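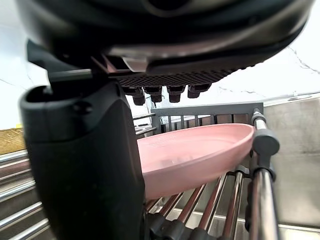

Bookmobile Driver and Library Clerk

Musten Public Library
Posted 1 August 2023
Reports to: Jacobus Tshabalala, Outreach Supervisor
Position type: Full time, benefits eligible
Pay: Grade 5 on the city pay schedule, starting step depends on experience
Based at: Main Library garage, Musten

About the job

Musten Public Library is hiring a driver and clerk for the bookmobile. The bookmobile serves people who live too far from a branch or can't easily get to one. It stops at apartment complexes, a mobile home park, two senior residences, several child care centers, and the small towns of Mestbridge and Anthorpe, which have no library building of their own.

There are 12 regular stops on a two-week rotation. You will drive to all of them, park, set up, check materials in and out, help people find what they want, pack up, and drive back. A second staff member rides along on most routes. On the Anthorpe route you will be by yourself for part of the day, so you need to be comfortable working alone and making small decisions without calling in.

This is an existing position. The person who has been doing it is moving to the cataloging department and will be around to train you for the first month.

What you will do

Driving and vehicle care

Drive the bookmobile safely on city streets, county roads and some unpaved lots. The vehicle is the length of a short city bus and has a rear camera, air brakes and a generator.

Do the walk-around inspection before the first stop and again when you get back. Fill out the log both times. If something is wrong with the vehicle, you write it up and it doesn't go out until the city shop has cleared it.

Fuel the vehicle, empty the trash, sweep the floor, wipe down the counters and keep the windows clean. In winter, clear snow and ice from the roof, steps and ramp before leaving the garage.

Level the vehicle, put down the wheel chocks, and set up the ramp and awning at each stop. Run the wheelchair lift when someone needs it.

Take the bookmobile to the city shop for scheduled service and pick it up when it's done.

Working with the public

Issue library cards, check items out and in, take holds, and collect payment for lost items. The library stopped charging late fees a few years ago, but people still ask, and some of them have stayed away for a long time over an old fine. Part of the job is telling them it's gone.

Help people choose books. You don't need to have read everything. You do need to ask good questions and remember what a regular patron liked the last time.

Help people print a form, connect to the bookmobile's wireless network, or download an audiobook to a phone.

Read a picture book or two out loud at the child care stops. The children's department picks the books and will show you how they run a story time. You'll get plenty of practice before you do it alone.

Deal calmly with complaints, lost children, loose dogs and people who want to stay on board after closing time.

Behind the scenes

Load and unload crates and carts at the Main Library. Pull holds from the list each morning and shelve them by stop, so the Mestbridge holds aren't buried behind the ones for Briggs Court.

Rotate the collection. Large print and westerns go out heavy on the senior residence routes, and board books and early readers go out heavy on the child care routes. The rest is up to you and the selector.

Count visits and checkouts at each stop and send the numbers to Jacobus at the end of the month.

Attend staff meetings and the yearly all-staff training day in December.

Schedule

The position is 40 hours a week. Most days start at 8:00 a.m. and end at 4:30 p.m. On 2 days of each rotation the bookmobile makes evening stops, and you'll start and finish later. You will work one weekend event a month from spring through fall, with time off in the same pay period to make up for it.

The bookmobile doesn't go out when the county closes roads or the school district closes for weather. On those days you'll work at the Main Library, or you can use leave.

Lunch is 30 minutes, usually taken between stops. There's a small refrigerator on board. There is no restroom on the vehicle, and each route has a stop where staff are allowed to use the building.

What you need to apply

A high school diploma or GED.

A valid driver's license with a clean record for the past three years.

A commercial driver's license, Class B, with air brakes, or the ability to get one within the first 12 weeks of work. The library pays for the permit, the training course and the road test, and you will be paid for the time you spend in training. Until you have your license, you'll ride along as the clerk and another staff member will drive.

At least one year of work that involved serving the public. It can be any kind - a store, a restaurant, a front desk, a school cafeteria, a delivery route.

Basic computer skills. You should be able to use email, a web browser and a simple spreadsheet.

The ability to lift a 40-pound crate, push a loaded book cart up a ramp, bend and reach to high and low shelves, and stand for a good part of the day, with or without reasonable accommodation.

It helps, but isn't required, if you have

Experience driving a bus, box truck, RV or other large vehicle.

Library experience, paid or unpaid.

Spanish, spoken well enough to help someone sign up for a card.

Some knowledge of the county roads, especially north of Mestbridge where the map apps send people down the wrong side of the creek.

Pay and benefits

The starting step on the pay schedule depends on how much related experience you have. The current schedule is available from the city human resources office and will also be handed to you at the interview. Steps are reviewed each year.

Benefits include health, dental and vision insurance from the first of the month after you start, a retirement plan with an employer match, paid holidays, vacation, and sick leave. Employees who have been here a year can apply for help with tuition for library-related classes.

The library provides a winter coat, a rain jacket, safety vest and work gloves. You supply your own closed-toe shoes, and there's a yearly allowance toward the cost.

More about the bookmobile

The vehicle carries around 200 crates' worth of material when fully stocked, with shelves along both walls and a checkout desk behind the driver's seat. It has heat and air conditioning that run off the generator. Both work, though the back end is slow to warm up on a cold morning and you'll want layers.

Traffic at the stops varies a lot. The mobile home park can be quiet for half an hour and then get a whole school bus full of kids. At Anthorpe, people tend to be waiting in the lot when you pull in, and they'll talk. The stop is scheduled long on purpose. We'd like you to give people the time and still leave for the next place when the schedule says.

Training

The first two weeks are spent at the Main Library learning the circulation system and meeting the people you'll be working with. After that you'll ride every route at least once before you are responsible for any of it. Vehicle training is done in the city lot first, then on city streets, then on the county roads. You'll be signed off on each one separately.

You will also take CPR and first aid, the city's defensive driving class, and a short course on working with young children. These are all on paid time.

The position has a six-month probation period, with a sit-down at the halfway point.

How to apply

Send the following to the Musten city human resources office, or drop them off at the checkout desk at the Main Library:

A completed city job application. Paper copies are at every branch and on the bookmobile.

A resume, if you have one. If you don't, fill in the work history part of the application completely.

A short letter, one page or less, telling us why you want this job and about a time you helped a customer or neighbor with something difficult. Handwritten is fine.

Names and phone numbers for 2 people who have supervised you or worked with you. We won't call them until after an interview, and we will tell you first.

Applications are reviewed as they come in, and the job stays open until it is filled. We expect to interview about a month after posting. Interviews are held at the Main Library and take under an hour, with a short walk through the bookmobile afterward. You won't be asked to drive that day. The questions are given to you in writing 15 minutes ahead of time so you can make notes.

A job offer depends on a background check, a driving record check, and the drug screen required for commercial drivers.

If you need an accommodation to apply or interview, or if you want to see the vehicle before deciding, ask for Jacobus Tshabalala at the Main Library. If he's out on a route, leave a message at the desk and he'll call you back the next working day.

The City of Musten is an equal opportunity employer.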